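Who Pays for the Big Move? Speaker notes, Nellstead nonprofit lunch

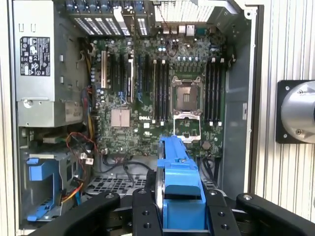

Thanks for having me. I was asked for fifteen minutes on nonprofit headquarters moves, and I think the invitation was expecting a cheerful talk. I'll be as cheerful as I can.

Start with Jodine. Most of you know it as the after-school and family services group on the east side. Last December it announced it would sell its old building and lease two floors in the Skudero block downtown. The press release used the word "transformational" four times. I have it here if anyone wants to check.

(Hold up the release. Wait for the laugh, move on if there isn't one.)

What the release says: closer to partners, closer to transit, room to grow. What it leaves out: the length of the lease, the yearly rent, and how many families now have to change buses to get there.

I asked about the buses. The answer was that a study was under way. I asked who was doing the study and was told it was being scoped. The lease was signed by then.

Slide two, the old building. It served 378 families last year by Jodine's own report. Most of them lived close enough to walk. The sale price went into what the board calls a mission fund. I like the name. I'd like it more if I could find a written rule for what the fund can be spent on. When I read the minutes I found a motion to set up the fund and a motion to thank the broker.

PAUSE. Ask the room: how many of you have a written policy on spending the money from a building sale? Don't push if the hands stay down.

Now, the case for moving, and I want to be fair to it. Old buildings eat money. The boiler at Jodine's place was on its last legs and the roof had been patched for years. Staff were working in what used to be a coat room. If you run a group like that, a clean floor with working heat looks like a gift. I would have been tempted too.

But look at the numbers they put in front of donors. The new space is 4000 square feet. The old one was bigger. So "room to grow" means growing into less room, and the plan for that is shared desks. Maybe it works. I've visited three groups that tried shared desks and two of them were renting extra space inside a year.

(Skip the next bit if we're running late.)

The Guzmán Fund gave money toward the fit-out, and its grant letter is public. It's a good letter, plainer than most. It asks for a report 90 days after opening, with attendance by zip code. That is the one piece of paper in this whole story that asks whether the same people are still being served. It came from the funder. It should have come from the board.

Slide four, new leadership. Jodine is also changing directors this summer, a few months after the move. The outgoing director picked the site and the incoming one gets the rent. I'm not saying that's bad faith. Searches take as long as they take. I am saying that if the first-year budget comes up short, each of them can point at the other, and the board can point at both.

I'd ask any board here to do the boring thing and put both decisions on one calendar. Let the new person read the lease before it's signed, even if they haven't started yet.

Then the question I get most: doesn't a nicer address bring in donors? I went looking. The claim shows up in nearly every moving plan I've read, usually with no source. In Jodine's plan it's one line, projecting 1432 donors by the end of year two, up from about half that. There's no footnote. I wrote to ask where the figure came from and I'm still waiting – if someone from Jodine is in the room, please come find me at the coffee.

Last slide is just the three documents I'd ask for: the lease, the fund policy, the attendance report. Leave it up during questions.

Reminder to self: the room has to be cleared by 1:30, so take the parking question last.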